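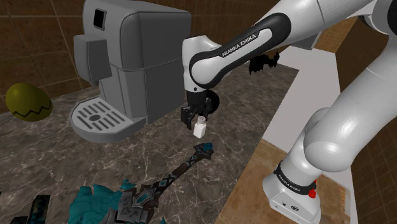

*Dark marble benchtop, small white bottle on it.*

# Stone benchtops - your questions

Updated 23 March 2025. Irfan does these between jobs so if yours isn't answered yet, ring the shop.

## Care and cleaning

**What do I clean it with?**
Warm water, drop of dish soap, soft cloth. Dry it after. Nothing fancy needed.

**Can I use vinegar? My mum swears by it.**
No. Not on marble, not on limestone, not on travertine. Same goes for lemon juice, bathroom spray, descaler. Acid eats the polish. Fine on most granite but why risk it.

**Got a dull spot where a lemon sat. Is it a stain?**
Probably an etch. Run a finger over it - if the colour's the same but the shine's gone, it's an etch. Sealer won't stop these. Small ones on a honed top can sometimes be rubbed out with marble polishing powder. Polished dark stone, leave it to us, you'll make a bigger patch.

**What about an actual stain?**
Depends what went in. Oil: bicarb and water mixed to a thick paste, spread on, cling wrap over, overnight, scrape off with something plastic. May need a second or third go. Red wine and coffee want a peroxide poultice and peroxide can lighten dark stone, so test under the toaster or somewhere nobody looks. Rust - call us.

**Everything shows on my black marble. Water marks, fingerprints, the lot.**
Yep. That's dark stone. Dry cloth after every wipe helps heaps. Hard water makes it worse. A honed finish hides etching better but shows greasy hands more, so pick your poison.

**Can I leave bottles and jars out on it?**
Dry ones, sure. Oil bottles, soy sauce, vinegar, anything that dribbles - put a tray or saucer under. The ring under an oil bottle is the most common thing we get called out for.

**Hot pans?**
Trivet please. Stone will usually cope, the sealer and the joins might not. Engineered tops can scorch.

**Can I cut straight on it?**
Use a board. Marble scratches, and your knives will hate you as well.

## Sealing

**How do I know if it needs sealing?**
Few drops of water, wait ten minutes, wipe. Darker patch underneath = time to seal. Try near the sink and the cooktop first, they go before the rest.

**How often?**
Marble in a busy kitchen, every year or so. Granite can go a lot longer. Go by the water test, not the calender.

**Can I do it myself?**
Yes. Clean it, let it dry overnight, sealer on thin, wipe off ALL the excess before it dries. Leftover sealer goes hazy and sticky and that's a pain to get off. Windows open. We sell the Rorar penetrating sealer at the counter, $62 a bottle, does a normal kitchen with some left over.

**How long before I can use the bench?**
Light use after 2 hours. Keep water and oil off it until the next day.

**Is it safe for food after?**
Once cured, ours is. Check the label if you bought something else.

## Repairs and bookings

**Chip on the edge. Fixable?**
Nearly always. Resin fill, colour matched, sanded back. You might still find it if you go looking. Keep the broken bit if you have it! Bag it, tape it inside a cupboard door, tell us when you book.

**Crack near the sink cutout?**
Don't lean on it, don't put anything heavy there. Send photos. Tariq Farooqui looks at all the crack ones himself and will tell you straight if it's worth fixing.

**What does a full re-hone and polish cost?**
Most kitchens come in under $2,000. Depends on stone, size, how bad it is. Quote is free if you're in our area.

**Do you come out to Tundmont?**
Yes, $29 travel added. Trivside and Kovalchuk, no travel charge.

**How long's the wait?**
Full polishes are booking into April. Chips and sealing are quicker, can often squeeze one in.

**Do I need to clear the kitchen?**
Benches clear, yes, everything off. Cupboards can stay full but we'll tape them shut. There's a bit of slurry and we mask what we can, still best to move the rug.

**Can you match a slab I already have?**
Sometimes. Natural stone varies block to block, so bring an offcut if you've got one. Photos are no good for colour - phone screens lie.

**Do you warranty the work?**
Chip repairs and polishing, 12 months. Dosen't cover new etches from lemons, sorry.

**Do you take cards?**
Yes. Deposit when you book, rest on the day. Bank transfer's fine too, put your street name in the reference.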